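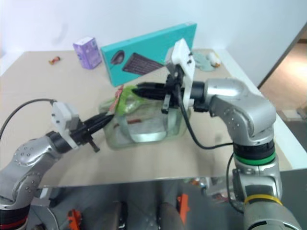 A pale green bag on a beige table.

A handbag and luggage repair counter will open in Drullidstead in October, nearly two years after the town's last cobbler stopped taking in bags.

The counter will be run by Virura, a repair firm based in Risden, and will take over the former key-cutting unit beside the Karaca bakery on Mill Row. It will handle broken zips, torn linings, loose handles and worn corners on both leather and man-made bags.

Melahat Gezer, who manages the Risden workshop, said more than 1,000 bags came in last year, and many were from Drullidstead customers making the trip by bus.

"Handles are most of the work," she said. "The stitching goes at the base where the weight hangs. People put up with it for months and then it gives way in a car park."

Simple jobs such as a new zip puller will be done while the customer waits. Anything that needs a sewing machine will be sent to Risden and returned within five working days. Prices start at £18 for a handle re-stitch, and customers will be given a written quote before any work begins.

Faux leather has been a sore point for repairers. Many shops turn it away, as the surface layer can peel once it has cracked, and glue does not hold well on it. Virura says it will accept faux leather for stitching and fittings but will not try to restore a peeling surface. 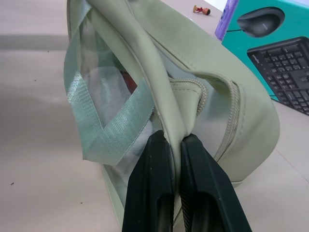
Can a faux-leather handle be replaced if it has split all the way through?
It can in most cases. The old handle is unpicked and a new one is sewn on in the closest colour the workshop has, although an exact match is not promised.

Councillor Keir Kinnear welcomed the move and said the unit had been empty for too long. He would like to see shoe repairs offered there as well -- something Virura says it will look at in the new year.

Not everyone on Mill Row is pleased. Cengiz Coşkun, who sells luggage from a shop further up the street, said he had been asked for repairs for years and would have liked the chance to bid for the unit. The council said it was advertised in the usual way.

The counter will be open from 9.30am until 4pm, with a later finish on market days. Bags should be emptied before they are handed in.

Related items
Mill Row parking bays to be repainted
Risden bus timetable changes: what to know
Sebastian Dumitrescu to step down from market board
Drullidstead library extends evening hours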